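**Status: partially withdrawn. Read "Known fault" before training on this release.**

# Skornuren Household Clothing Set, release 2

Skornuren is a collection of human demonstrations recorded with hand-held grippers in furnished homes. It is maintained by the Brernodier manipulation group. This card replaces the one issued with release 1 and was last revised on 6 October 2021.

## Contents

Each episode folder holds:

- `video/` - wrist camera video, one file per gripper
- `width.csv` - distance between the two fingers, in millimeters
- `pose.csv` - estimated gripper position and orientation
- `meta.json` - unit number, side, room type and operator code
- `flags.json` - quality flags, added in this release

Tasks in the clothing portion are picking up, moving, folding and stacking garments. Rooms were recorded with the household's belongings in place.

## Known fault: held width readings on unit 004

The recorder on unit 004 can stop updating the finger width while video and pose continue as normal. When this happens, the last good value is written again on every row until the recorder is restarted. The file has the correct length, no row is empty, and the timestamps increase as they should. The standard integrity check therefore passes.

A review by Ruoxi Fu and Merike Vītola found the fault in 41 episodes. All were recorded with unit 004. In the longest case the same value was repeated for 4000 consecutive rows, while the video shows the fingers opening and closing.

The cause was traced to the recorder software. A read error from the width sensor was caught and discarded, and the previous value was returned without a warning. The error itself came from a worn cable connector inside the housing. The connector has been replaced. The software now writes an empty value and sets `width_valid` to false.
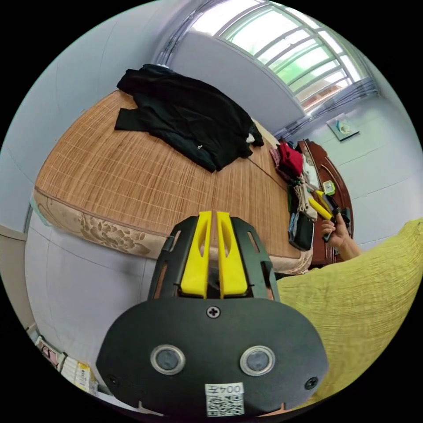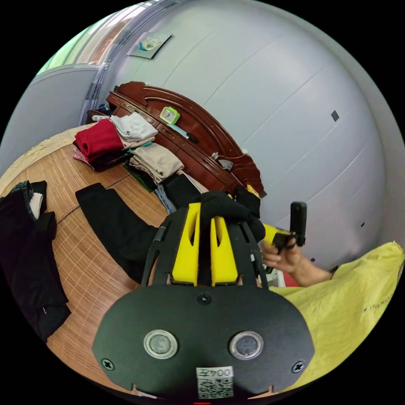 Clothing task, unit 004.

Aigars Žukauskas asked, on reading the draft of this card, whether the fault could be caught from the video alone, given that the fingers are always in view of the wrist camera. In his opinion a check that compares finger motion in the image with the logged width would have stopped these episodes at upload, and he objected to the word "undetectable" in the first draft. The word has been removed. A check of this kind is in testing and will be described in the next release.

## Effect on trained policies

A policy trained on release 1 was run on the Vaughan bench arm in October. During a garment pick the arm closed its gripper on a folded shirt and did not open again at the release point. It then moved to its home position with the shirt still held. The fabric caught on the bench rail and the arm continued to pull until Ruaridh Ritchie pressed the emergency stop.

There were no injuries. The shirt was torn and one finger was bent at the base. The force limit on the arm had been set too high for cloth and did not trip. It has been lowered, and the new setting is recorded in the bench log.

The incident report lists two contributing factors: the held width values in the training data, and the force limit. It does not rank them. A second policy, trained with the affected episodes left out, completed 8 garment picks on the same bench without a failed release. This number is too small to support a claim that the problem is solved.

## Required actions for users

1. Delete `width.csv` from any release 1 episode recorded with unit 004, and download the release 2 copy.
2. Filter on `width_valid` before training. Do not fill gaps with the last known value.
3. Stop using any policy trained on release 1 clothing episodes on a physical arm until it has been retrained.
4. Report any episode in which the width stays constant while the fingers move. Include the episode folder name and the first affected row.

The video and pose files of the affected episodes are sound and remain in the release. They may be used for work that does not need finger width.

## Limits of the review

The review covered the clothing portion only. Episodes from the Pokero kitchen sessions were recorded with the same software version and have not been checked - treat their width data as unverified.

## Contact

Fault reports: Aušra Grīnberga, data maintenance, Brernodier.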